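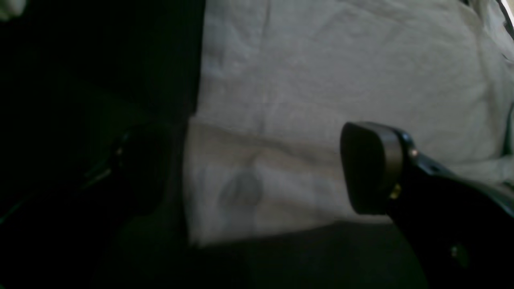
White cloth and gripper, view from the wrist camera.

About Kanel

Kanel is a small company in Clenorska. We teach robots to do the work of hands, and we do it by showing. One of our people holds the controls, the arm follows the movement, and everything is recorded. We do not write a program for every fold of a cloth.

We started with 2 arms in one rented room. Today we have 8 work places and 16 operators, who work in two shifts. Every new operator learns first to guide the arm directly by hand, with the motors released. Only after this comes the remote control, which is called Belay and was made in our own workshop.

Most of our tasks are with soft things: cloths, towels, bags. They are difficult for a robot, as they never lie two times the same way. For one task we usually record 128 showings. The operator may look only at the camera pictures, the same ones which the robot will have later. It is tiring for the eyes, so we make pauses often.

Our second project, Muletti, is for schools. Pupils come to us in groups and can guide an arm themselves.

Visitors are welcome on working days. Please write to us before you come, the door downstairs is locked.

Page updated 7/5/18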